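Compte de l'atelier Itari
Publié le 2019-04-29

Fil sur le budget du poste de tri des câbles. On me demande depuis un moment pourquoi le bras n'est toujours pas commandé, je mets tout ici.

Rappel pour ceux qui ne suivent pas : chez Itari on récupère du petit matériel informatique, on le teste, on le remet en circulation. Les câbles arrivent en vrac, dans des cartons ou des sacs. Il faut les démêler, regarder les fiches, les ranger par type.

C'est le poste le plus lent de l'atelier et c'est toujours celui qu'on remet au lendemain. D'où l'idée de l'automatiser, au moins en partie.

J'ai demandé des devis à 3 fournisseurs : Grolard, Moradi et Siltier. Les trois ont répondu. Les trois n'ont pas compris la même chose, ce qui est en partie ma faute, mon cahier des charges tenait sur une page.

Grolard propose un bras seul avec une pince standard. C'est le moins cher à l'achat. La pince est prévue pour des pièces rigides : boîtiers, flacons, petits cartons. Pour un câble souple pris dans un paquet de câbles, le devis ne dit rien.

Moradi propose 2 bras sur un même châssis. Sur le papier c'est ce qui ressemble le plus à notre façon de faire, une main qui tient et l'autre qui dégage. Le châssis demande une dalle plane et une arrivée électrique dédiée. On n'a ni l'une ni l'autre à l'endroit prévu.

Siltier ne vend pas de bras. Ils louent une cellule complète au mois, avec la maintenance comprise. Engagement long, frais de transport à l'aller et au retour. Je n'ai pas écarté, mais je n'aime pas le montant du retour anticipé.

Ce qui manque aux trois devis, c'est une idée claire du geste. J'ai donc repris le dossier par là, avant de comparer des prix. Un paquet, une table, des mains équipées de bracelets à marqueurs.
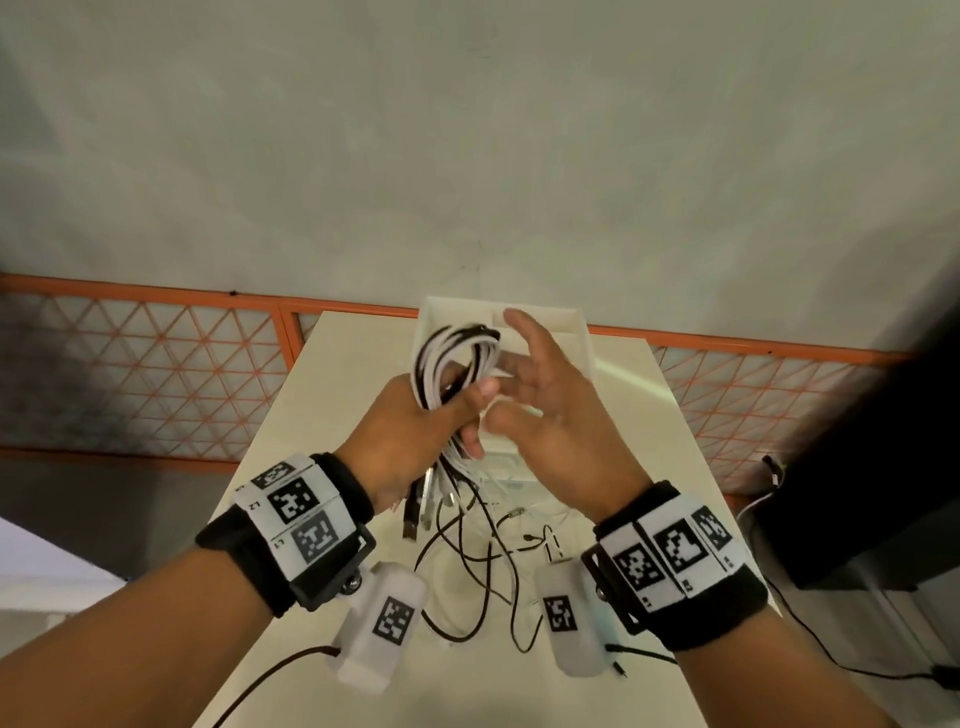
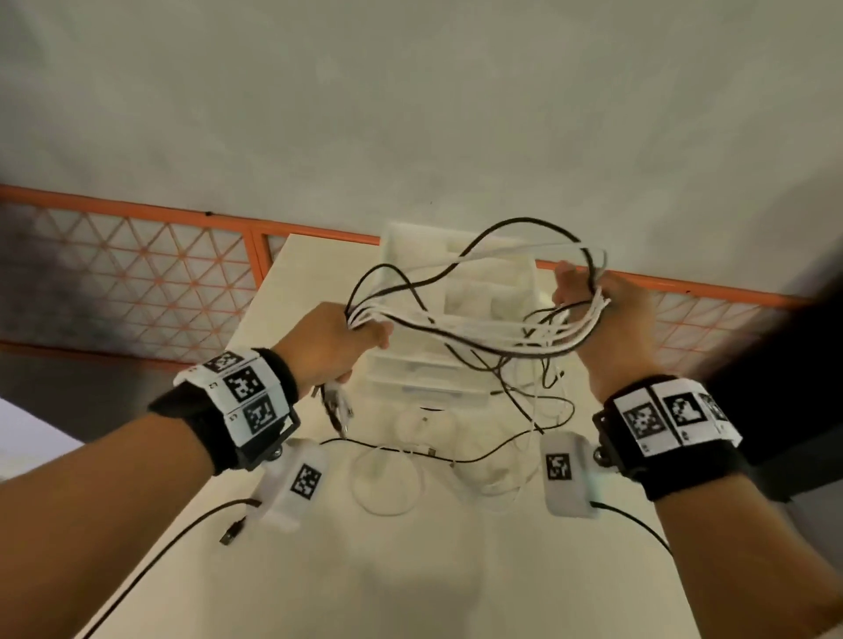
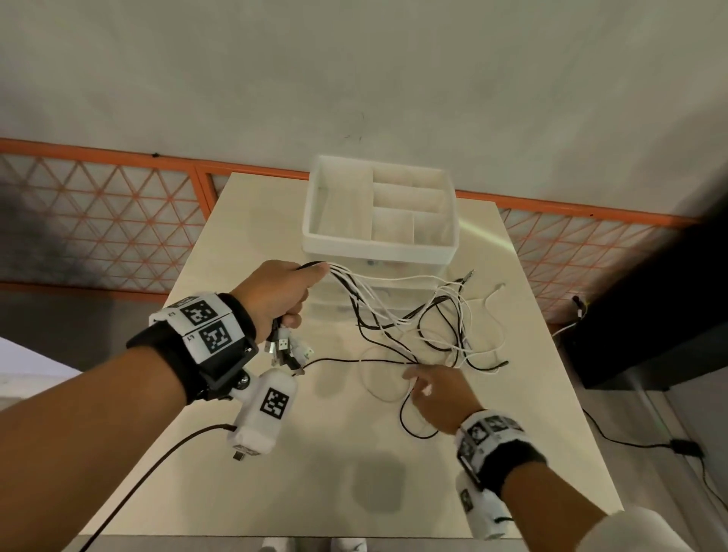
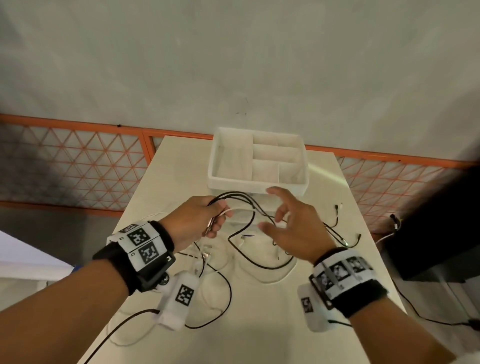

Démêlage à la main, câbles noirs et blancs, boîte blanche au fond de la table.

Conséquence pour l'achat : la question de la charge utile ne se pose pas. Un paquet de câbles ne pèse presque rien. Les trois devis mettaient pourtant la charge en première ligne, et c'est elle qui fait monter la gamme du bras.

Ce qui compte, c'est la pince. Elle doit pouvoir tenir un paquet sans l'écraser et laisser glisser un brin quand on tire dessus. J'ai demandé à Grolard s'ils avaient des doigts souples au catalogue. Oui, en option, 631 euros hors taxes la paire. L'option n'était pas dans le devis d'origine.

Deuxième point, les fiches. Pour ranger un câble il faut voir ses deux bouts. Si la caméra est fixe au-dessus du plateau, les fiches sont souvent cachées par le reste du paquet. Il faut prévoir soit une caméra au poignet, soit un éclairage et une caméra de côté. Dans les deux cas c'est une ligne de budget que je n'avais pas mise.

Troisième point, le plateau. Un plateau blanc renvoie la lumière, et un câble blanc dessus se détache mal. Un tapis gris mat coûte très peu et on peut l'acheter tout de suite, sans attendre la décision sur le bras. Je l'ai mis dans les petites dépenses.

Quatrième point, le rangement. Un casier à compartiments convient bien à une personne. Pour une machine il faudra des bacs plus larges, fixés, toujours au même endroit. Un casier qu'on déplace de quelques centimètres, une personne ne s'en rend pas compte. Le bras, si.

Je n'ai encore rien chiffré pour les bacs. Si quelqu'un a une référence de bacs à fixer par vis, peu profonds, je prends.

Les lignes du budget à ce jour :
- bras, achat ou location
- doigts souples (option, voir plus haut)
- caméra et éclairage
- tapis mat
- bacs fixes
- protection autour du poste
- câblage et arrivée électrique
- formation des gens de l'atelier
- pièces d'usure pour la première année

La ligne « protection » est la plus discutée. Grolard dit qu'un bras lent avec arrêt sur contact peut travailler sans enceinte fermée. Moradi en vend une avec le châssis. Siltier l'inclut d'office dans la cellule. Je ferai valider l'implantation par quelqu'un dont c'est le métier et je mets aussi cette visite dans le budget.

Sur la formation : les devis comptent la prise en main le jour de l'installation et s'arrêtent là. Je préfère payer une deuxième venue du technicien quelques semaines après, quand on aura de vraies questions. Moradi l'accepte, Grolard la facture au déplacement, Siltier n'a pas encore répondu.

Volumes, puisqu'on me les demande en message privé : on reçoit plus de 65 kilos de câbles par mois. C'est pesé à l'arrivée, cartons déduits. Je n'ai pas de chiffre par câble et je n'en donnerai pas au hasard.

À ce volume, un bras ne remplace pas quelqu'un. L'objectif est plus modeste : que les paquets simples passent à la machine et que les gros nœuds restent à la main. Si un fournisseur me garantit qu'il traite tout, je lui enverrai un de nos cartons et on en reparlera.

Je demande d'ailleurs la même chose aux trois : un essai sur nos câbles, pas sur les leurs. Grolard est d'accord si on paie le transport. Moradi veut d'abord un bon de commande, je refuse. Siltier propose une démonstration dans leurs locaux, j'apporterai le carton moi-même.

Calendrier : essais en mai si les transporteurs suivent, décision en juin. Pas de commande avant. Le tapis et l'éclairage peuvent partir plus tôt, ils serviront de toute façon au tri manuel.

Si les essais ne donnent rien de net, je garde le budget « bras » pour l'année suivante et j'achète seulement une deuxième table, une lampe correcte et des bacs. Ce n'est pas très spectaculaire mais le poste en a besoin.

Dernière chose sur l'occasion : oui, j'ai regardé. On trouve des bras de reprise à bon prix, mais la baie de commande est souvent vendue à part ou sans licence. Une fois tout ajouté, l'écart avec le neuf ne couvre pas le risque, en tout cas sur ce que j'ai vu passer.

Je compléterai le fil après les essais, avec les montants révisés.

Commentaires

On a eu des doigts souples d'une autre marque à l'atelier. Comptez l'usure, le revêtement se marque vite sur les fiches métalliques. À mettre dans vos pièces d'usure dès le départ.

Est-ce que la location Siltier comprend l'assurance ? Chez nous c'était en plus et on l'a découvert à la première facture.

Réponse de l'auteur : pas précisé dans le devis, je leur pose la question, merci.

Pour les bacs, regardez du côté du matériel de préparation de commandes. Certains modèles ont déjà les trous de fixation dans le fond.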